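Buken Faults Broker Complaint Process, Wants Somebody to Answer the Phone

A policy paper out this September from Buken, a small research shop that follows securities regulation, takes up the question of what happens to an investor's complaint about a broker after it is mailed. The short answer is that it waits. The longer answer takes up most of the paper, which is 100 pages before the footnotes get going.
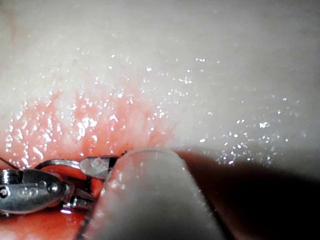
Investor Protection and Market Conduct Desk

Buken's authors followed 253 complaints sent to state and industry offices by customers of mid-sized brokerages. In 53 of them the customer got no reply beyond a form letter thanking them for their interest in fair markets. Two customers got the form letter twice, on different letterhead, from offices that each believed the other was handling the matter.

The paper is careful to say that most of the people reading these complaints are competent and overworked. Its quarrel is with the handoffs. A complaint about an unsuitable annuity can be an insurance matter, a securities matter or both, and the paper finds that "both" is the worst thing it can be. Files in that category crossed between offices more often than any other kind, picking up cover sheets as they went.

Brokerages have views, of course. Alden, which sells mutual funds and retirement accounts through a network of local offices, said in a written response that its own complaint desk is "robust" and that customers should try it first. Buken notes that the desk's number is printed on the back of the account statement, under the section on foreign tax withholding. 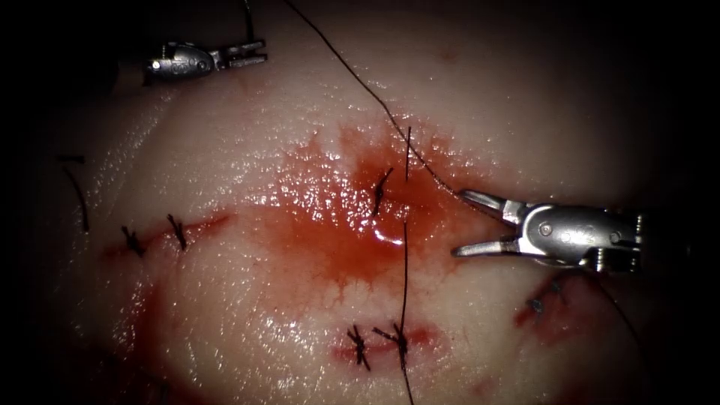 Page last changed: September, 4:10 p.m.

The investor group Karimi would go further than Buken does. It wants a single intake office with a public log, so that a customer can see which desk has the file and how long it has been there. Industry lawyers object that a public log could embarrass firms over complaints that later prove baseless. Karimi replied that the names could be left out and the dates kept in – the dates being, in its view, the embarrassing part.

The paper's own proposals are more modest. It asks for a written answer within a fixed period, one file number that survives a transfer, and a yearly report on how many complaints were closed without anyone speaking to the customer. It does not ask for new fining powers, on the grounds that the existing ones are already ample and would benefit from being used on time.

Comments on the paper are open through the end of the month. They may be sent by mail.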